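Kitchen Notes: What I Brought Home from the Open Day at Stullard

My brother-in-law Gervásio Furtado has been after me for years to come see where he works, and when Stullard held its open day in November I finally ran out of excuses. I went for the robots (and, I'll admit it, the free coffee) and came home with a page of notes on vegetables, so you're getting them whether you like robots or not!

The part I liked best was the grocery demonstration, where a two-armed robot shops from a wooden display tray with a basket in one hand. Suleiman Akpan was running it that afternoon, and he was awfully patient with a crowd of 42 people who all wanted to know if it could do dishes. The produce was artificial, so don't go picturing bruised peppers everywhere. I stood there a good long while, and I kept thinking about my own refrigerator drawers and what a jumble they are.

Divide the drawer. The tray had wooden partitions in it, and I went straight home and cut down two shoeboxes for my crisper. You can buy dividers, of course, but try cardboard first and see what sizes suit you. Mine took 11 minutes, including the hunt for the scissors.

Lay long things the same way. Cucumbers, bitter melon, zucchini, all of it. You can see what you have at a glance, and you won't end up buying a third cucumber on Saturday the way I do.

Lift cabbage from the side. Napa cabbage especially! If you grab it by the leafy end, the outer leaves tear. Slide your fingers down between two heads and take hold of the firm part, then lift. 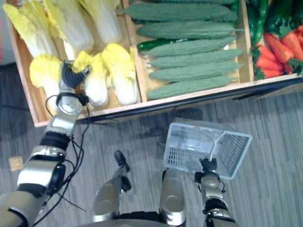
Suleiman told us that getting in between things is much harder to teach than picking up something that sits by itself, and anybody who has tried to pull one jar out of a packed cupboard will sympathize. So leave yourself a finger's width between the big items. I've started doing it with my mixing bowls too.

Keep the basket close. I used to leave mine on the counter and walk back and forth with two potatoes at a time, like a squirrel. Now I hold it in my left hand while I go through the pantry, and supper gets started a good deal sooner. A light plastic one with holes is best, as you can rinse it right in the sink and hang it up to drain.

Carrots with the tops still on need one more step. Twist the greens off before you put the carrots away, or the roots go limp on you. Wrap the greens in a damp towel and use them in soup within a day or two.

Gervásio says there will be another open day and that I may bring a friend if I promise to ask fewer questions. I've made no such promise. My shoebox dividers are holding up fine so far, though the one under the celery has gone a bit soft at the corner and I'll be replacing it this weekend.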